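How to Oil and Care for a Pine Tabletop

I have had a pine table in my life for as long as I can remember, and I have made nearly every mistake a person can make with one. I have scrubbed it with things that were meant for bathtubs. I have put a hot casserole straight down on it because my hands were burning and the potholders were in the other room. One December I let candle wax sit on it until well past New Year's because I couldn't face the job. And every time, the table has forgiven me, because pine is soft and friendly and very willing to be fixed.

So this is my way of looking after one. It isn't the only way, and if your grandmother did it differently and her table looks lovely, please go on doing what she did! But if you have a bare or worn pine top and you aren't sure where to begin, pull up a chair.

Before you start

Find out what is on the table now. Put a few drops of water on it somewhere out of the way and go make yourself a coffee. If the drops are still sitting up in little beads when you come back, there is a varnish or lacquer on there and oil won't get through it. You would have to sand all of that off first, and that is a bigger weekend than this one. If the water has gone dark and sunk in, the wood is bare or the old oil has worn away, and you can carry right on.

What you will need

Sandpaper in 120 and 180 grit, and a cork block to wrap it around
A vacuum with a soft brush
Two or three old cotton T-shirts, cut into squares (no buttons, no printed parts)
A mild soap, the plain kind
A can of hardwax oil or a food-safe table oil
A metal bucket of water with a lid
Rubber gloves

I use the Briretti clear table oil, mostly out of habit, and I have also had good results with the one from Brernier, which is a little thicker and smells less. The small can is plenty for a kitchen table. If yours is long, the sort you could seat a whole soccer team at, buy the bigger can and save yourself the drive.

Step 1. Wash it

Mix a little soap into warm water, wring your cloth out until it hardly drips, and wipe the whole top along the grain. Go over it again with clean water. Pine drinks up water faster than you would think, so don't let any puddles sit. Then leave it overnight. I know, I know, you want to get going. Leave it overnight anyway.

Pay some attention to the seams while you are there. On a planked top the crumbs work their way down between the boards and stay for years. A wooden toothpick run gently along the gap brings up an astonishing amount of toast. Don't use a knife, please - I did, and there is a scratch next to my usual seat that I look at every morning.

Step 2. Sand, but gently

Wrap the 120 paper around your block and work with the grain, in long easy strokes, from one end of the board toward the other. Let the paper do the work. If you lean on it you will make dips, and pine dips very easily. You are only trying to take off the gray, tired surface and any raised fuzz from the washing.

When it feels even under your palm, change to the 180 and do the whole thing once more. Vacuum, wipe with a barely damp cloth, and let it dry again.

Dents can often be coaxed out before you sand. Lay a damp cloth over the dent, touch it for a few seconds with the tip of a warm iron, lift, and look. The steam swells the crushed fibers back up. It won't fix a cut where the wood is missing, but for the place where someone dropped the pepper mill it is close to magic.

Step 3. The first coat

Open a window. Stir the can, don't shake it, and pour a small amount onto your cloth. Rub it in along the grain, a couple of boards at a time, and keep it thin. Everyone puts on too much the first time. What the wood can't take in will sit on top and turn sticky, and then you will be cross with me.

Give it fifteen minutes or whatever your can says, and wipe off everything that hasn't soaked in with a clean, dry cloth. Crouch down and look across the top toward the light. Any shiny patches still have oil sitting on them, so wipe those once more.

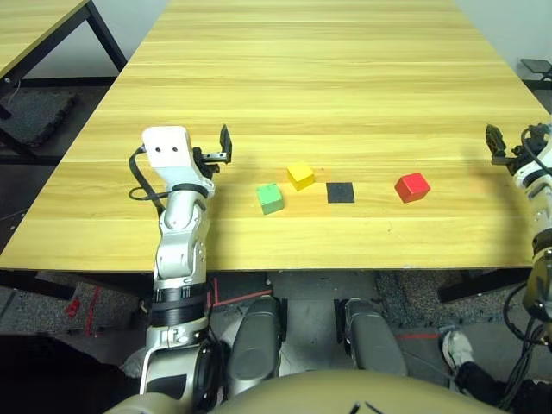
A light pine top, with the grain running along the boards.

Pale tables like this are my favorite, though I should warn you that oil warms the color up. A clear oil will take very light pine a shade or so toward honey, and daylight will carry it further over the years. If you want to hold on to the paleness, look for an oil with a bit of white pigment in it. Test it on the underside first and give it a full day before you decide, as it looks quite different once it has dried.

Step 4. Let it dry and do it again

Wait until the next day. The surface may feel slightly rough, and a very light pass with a used piece of the 180 will settle it down. Dust it off and put on a second coat exactly like the first, only thinner. Two coats do nicely for most tables. A kitchen table that gets homework, pizza and finger paint might like a third.

You can use the table carefully after a day or two, but the oil goes on hardening for a couple of weeks. During that time I keep wet glasses off it and skip the tablecloth so the air can get at it.

A very important note about the rags

Oily rags can heat up all by themselves and catch fire, even hours later. Don't ball them up and don't toss them in the kitchen trash. Put them straight into the metal bucket of water, put the lid on, and check with your town about where they should go afterward. Please don't skip this one.

Keeping it nice

Wipe up spills when you see them, use a mild soap, and stay away from anything with bleach or a scouring powder in it. For rings from a wet glass, rub a drop of oil in with your fingertip and leave it until morning. For wax, hold a bag of ice on it, then ease it off with the edge of an old plastic card.

I give mine a fresh thin coat once a year, in the quiet stretch of winter after the visitors have all gone home. If the water drops are sinking in sooner than that, do it sooner. The spot by the stove end always wears first on ours, and I often touch up just those two boards and leave the rest until spring.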